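**Polus** is a student robotics project run out of the Nellow School in the river town of Gondal, where it has grown over the years from a lunchtime club into a proper elective with its own room, its own shelf of half-finished parts and a following of fond and patient parents. Its members build and use a two-fingered, hand-held gripper, and with it they collect short recordings of everyday table tasks, the sort of thing most of us do without a thought (picking up a spoon, turning a cup so the handle faces the other way, moving a sponge from one side of a table to the other).

## Background

The project was started by Alasdair Shearer, who had taught woodwork at Nellow for a good long while before he became curious about machines that learn by watching people. The first gripper was put together over one rather hot August, mostly from printed plastic and whatever screws were in the drawer, and those who remember it say that it pinched fingers far more reliably than it ever pinched a spoon. The name Polus came from a student vote, in which it beat Zidatham by 4 votes. Zidatham was kept anyway, and it is now the name of the small trained program that the class runs at the end of each year, so everybody went home happy.

## The gripper

The current version is simple enough that a new student can take it apart and put it back together in one class period. Each finger ends in a black, blocky pad with two small round holes along its top edge, and the pads lean in toward each other over the work. The students learn early on to keep the jaws wide open as they come toward an object, and to close them slowly, and this takes more practice than you might expect from something that looks so much like a pair of kitchen tongs!
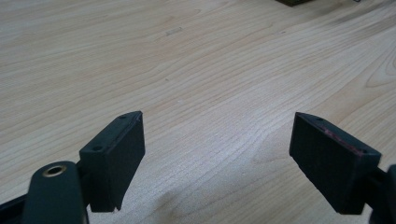

Shearer has said of those first weeks that he would happily spend the whole fall on opening and closing, and that the students who grumble most about it in September are usually the ones correcting everybody else's grip by spring.

Pads are treated as things that wear out, and a good part of the course is spent on printing new ones, fitting them, and finding out (often the slow way) that a pad tightened a little crooked will let a pencil roll right out. Students write these discoveries down in a shared notebook, which by now is a lovely, rambling document full of drawings, crossings-out and at least one recipe for lemon bars.

## Recording sessions

A session is normally shared by two students. One holds the gripper and carries out the task, while the other reads the task card aloud, starts the recording and keeps the log. After a dozen or so tries they trade places. The cards are written by the class, and they are meant to be plain enough that a younger brother or sister could follow them. "Put the cup on the plate" is a good card. "Tidy up" is a famously bad one, and it led to a long and very enjoyable argument about what tidy means.

Every session begins and ends with the jaws open over the tabletop.
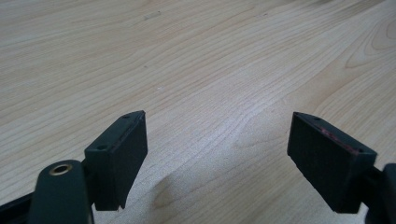

Once the recordings are copied over, the pair goes through them together and sorts them into those worth keeping and those to be set aside. A recording is set aside if the card wasn't followed, if the object left the table, or if somebody's sleeve covered the view for most of it. Failed tries are kept, as long as they were honest tries, and are marked as failures in the log. As of April 8, 2024, the collection held 2,098 recordings marked as good, along with 212 marked as failures, and the class was still adding to both.

## Place in the school

Polus is open to any student at Nellow, with no earlier programming needed, and the grade rests mainly on the notebook and on a short talk given to the other students at the end of the year. The talk is followed by the Zidatham run, in which a small robot arm attempts a few of the tasks on its own, to a great deal of cheering whether or not the cup ends up anywhere near the plate.

The yearly budget is $400, and most of it goes to printing plastic and screws. Older parts are passed down to the beginners' bench, where they are taken apart, mixed up and rebuilt into all manner of things, including a page turner for the school's piano that was used through two concerts and is still kept in the music room.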